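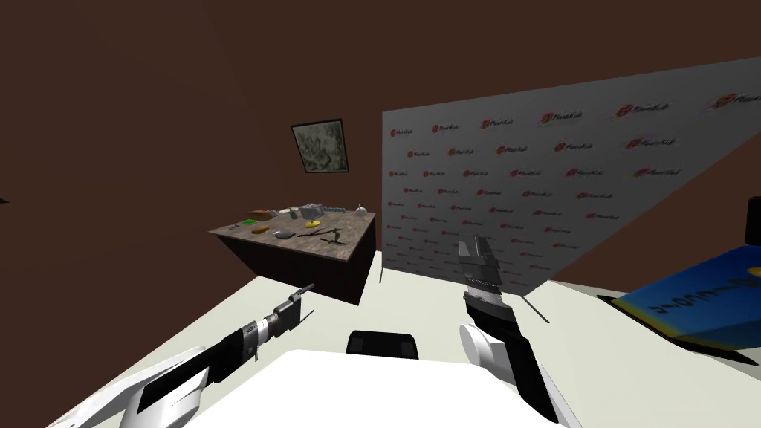
Picture hanging

December
By the editors, Ikis Household Reference

Picture hanging is the practice of fixing framed works, prints, mirrors and similar flat objects to an interior wall for display. It covers the choice of height and position, the hardware that joins the frame to the wall, and the care of both over time. The term is used for domestic rooms as well as for offices, hotels and galleries, although museums usually refer to the same work as installation.

The practice depends on the weight of the object, the material of the wall, the light in the room and the furniture near it. Customs vary by period and region, and many of the rules given in decorating manuals are matters of taste.

Background

Paintings made directly on walls are far older than framed pictures, and for long periods woven hangings were the usual movable decoration in wealthy European houses. Panel paintings and later canvases could be carried from room to room. As frames became common, households needed a way to put them up without harming plaster or paneling.

In large houses of the eighteenth and nineteenth centuries, pictures were often hung from cords or chains that ran down from a rail near the ceiling. The works were placed close together and in several rows, with the upper ones tilted forward so that they could be seen from the floor. This arrangement is sometimes called a salon hang, after the public art exhibitions of Paris.

During the twentieth century many galleries turned to a single row of works on a plain wall with wide gaps between them. The style spread to homes and offices. Salon hangs remained in use, and in domestic decorating they are now more often called gallery walls.

Height and position

A widely repeated rule places the center of a picture at the eye level of a standing adult. Galleries commonly choose one center height for a whole room and apply it to every work, so that frames of different sizes share a middle line. In rooms where people mostly sit, such as dining rooms, pictures may be hung lower.

A picture placed above a table, sofa or chest is often treated as part of a group with the furniture. Decorating manuals generally advise a modest gap between the top of the furniture and the bottom of the frame. Where the gap is large, the picture may seem separate from what stands under it, an effect some decorators use on purpose in rooms with tall ceilings. A small work set high on a wide wall tends to look smaller than it is.

Exact centering is also a matter of choice. A single picture may be centered on the wall, centered on a piece of furniture, or set to one side to balance a door, window or lamp. Stairways present a special case, and works there usually follow the slope of the steps.

Wall color and framing

The color of a wall affects how a picture is seen. On a pale wall, a dark frame forms a clear outline and a light frame tends to fade into its surroundings. On a dark brown, green or red wall the reverse is true: a thin black frame may nearly vanish, leaving the image to stand out alone. Gilt frames were favored in older interiors in part for the way they caught lamplight against deep wall colors.

When the walls and ceiling share one dark color, the corners of the room become less distinct and the eye is drawn to lighter areas, including the floor and any bright artwork. Abstract and mottled images are often used in such rooms as accents, their colors being picked up in rugs or cushions. Patterned wallpaper can compete with a detailed image, and a wide plain mat inside the frame is the usual remedy.

Hardware

Light pictures are normally held by a single nail or an angled hook with a thin pin. The angle of the pin carries the load into the wall and leaves only a small hole on removal. Heavier frames use two hooks set level with each other, which also helps keep the frame from tilting.

Wire stretched between two rings on the back of the frame is the most common form of attachment in North America. It allows small changes from side to side after the hook is in place. Fixed plates and sawtooth hangers hold the frame closer to the wall but leave less room for error. Interlocking metal or wooden strips, known as French cleats, are used for mirrors and other heavy pieces.

Rail systems consist of a track fixed along the top of the wall, with cords or rods that slide along it. They are common in schools, offices and galleries, where displays change often. The Altier rail, a concealed track fitted at the joint between wall and ceiling, is of this type. The Ntuli hook is a spring clip made for older wooden picture rails and can be moved without tools.

Adhesive strips are sold for light frames in rented homes. Their strength depends on the paint beneath them, and makers usually set a waiting period before the frame may be hung.

Wall materials

Drywall holds a small pin well but crumbles around a heavy load. For larger works the fixing is made into a wooden stud, or an anchor that spreads behind the board is used. Old plaster is harder and more brittle, and a pilot hole reduces the risk of cracking. Brick, stone and concrete are drilled and fitted with plugs. In brickwork the hole may be made in the mortar joint, where it can later be filled.

Solid wood paneling takes nails and screws readily, though any hole remains visible. In historic interiors it is usual to hang from a rail so that the paneling is left untouched.

Light and climate

Direct sunlight fades dyes, inks and many watercolors. Works on paper are therefore kept away from sunny walls or covered with filtering glass. Oil paintings are less sensitive to light but may crack or warp when the air changes quickly between dry and damp. Walls above fireplaces and radiators are considered poor sites for valuable works, and outside walls in cold climates may collect moisture behind a frame. Small pads at the lower corners hold the frame slightly away from the wall and let air pass.

Lamps for pictures may be mounted on the frame, on the wall or on the ceiling. A ceiling lamp set at a steep angle reduces glare on glass, but one that is too close to the wall throws the shadow of the frame across the image.

Care and inspection

Cords, wires and hooks weaken with age. Institutions with large holdings keep a record of each work, its place and the fittings that support it. The Privamine collection, a corporate holding of 3,807 prints and paintings, lists the hardware type alongside the title of each work and has its wires replaced when a picture is moved. In homes, an occasional check of the wire and of the rings on the back of the frame is generally considered enough.

Frames are dusted with a soft dry brush. Glass is cleaned with a cloth that has been sprayed away from the picture, so that liquid does not run under the edge of the frame.

See also

Gallery wall
Mat (framing)
Picture rail
Wall anchor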